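Yeom kids' garden tools: a lot of color, not a lot of digging

Posted 2018-06-30 by Efthymia Rallis

The listing promises tools "for real gardeners, only smaller." I have bought that sentence before, so I went in grumpy.

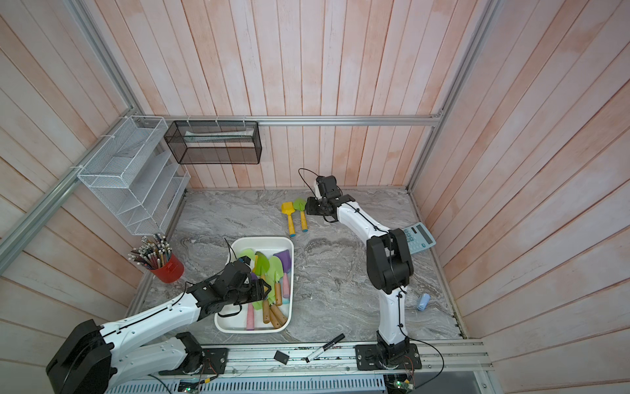 What you get for the money

Mostly trowels. I paid 36 dollars for the mixed lot, and the bright green plastic blades are the bulk of it. The scoop is purple. I have no complaint about the colors, which at least show up in grass.

The wooden handles with the green collars are the part I'd pay for again. The yellow-handled trowels with the blue ends look cheerful and that's about as far as I'd go.

In the dirt

Potting mix, fine. Sand, fine. Our clay bed in a dry week, no. The green blade flexed and my daughter went and got a kitchen spoon. The seller's page says "garden tested" and doesn't say whose garden.

Tae-yang Ban wrote in to tell me his Zosis set lasted until September before a collar worked loose. Mine has had 30 days, so I can't argue either way.

Would I buy it again

At 28, maybe, for a sandbox. For a vegetable bed I'd get one small metal trowel and let them take turns.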